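Plotitow Records Shelving System
Set-Up and Use Guide

Section 6. Loading Bound Reports and Loose Papers

6.1 Before loading

Confirm that the shelf is level and that both end brackets are locked. Papers are to be stored on edge. Do not lay heavy volumes across a row of upright documents.

Prepare the following: slide-on binding bars, cloth or vinyl tape, a soft brush, and the index sheet for the shelf (Form 494).

6.2 Procedure

1. Sort the papers by file number. Remove rubber bands and metal clips.

2. Square each set on a flat surface. A standard binding bar holds some 20 sheets; divide larger sets between two bars.

3. Slide the bar on from the top corner of the sheets. Keep the pages together with the other hand until the bar reaches the far corner.

4. Brush dust from covers and page edges, working away from the spine.

5. Place the thickest volumes next to the end bracket, then add folders and bound reports in file order.

6. Insert a colored divider at each change of subject. The edge of the divider should remain visible when the row is full.

7. Enter the contents on Form 494 and attach it to the bracket.

Note: A full row should still allow a hand to pass between two folders. If it does not, begin a second shelf.

Caution: Do not pull a document out by its binding bar or by any taped part. Grip the whole spine - not the tip - and ease the neighboring items back first.

6.3 Checking stored rows

Inspect each row every July. Look for leaning covers, dust between strips, and tape that is wrinkled or worn. Replace worn tape with part 519. Straighten leaning items before adding new ones. 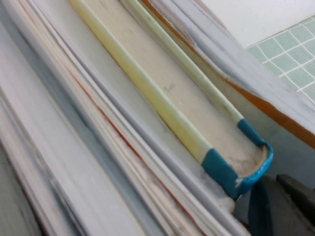
Blue tape at the end of pale plastic strips, beside layered papers 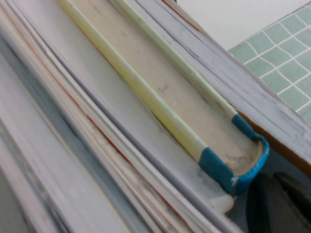 Plotitow Guide, Issue 2, Page 20

6.4 Questions and replacement parts

Requests for bars, tape, and dividers should be sent in writing to Jihad Boutros, Records Supply Office. State the part number and the shelf on which the item will be used.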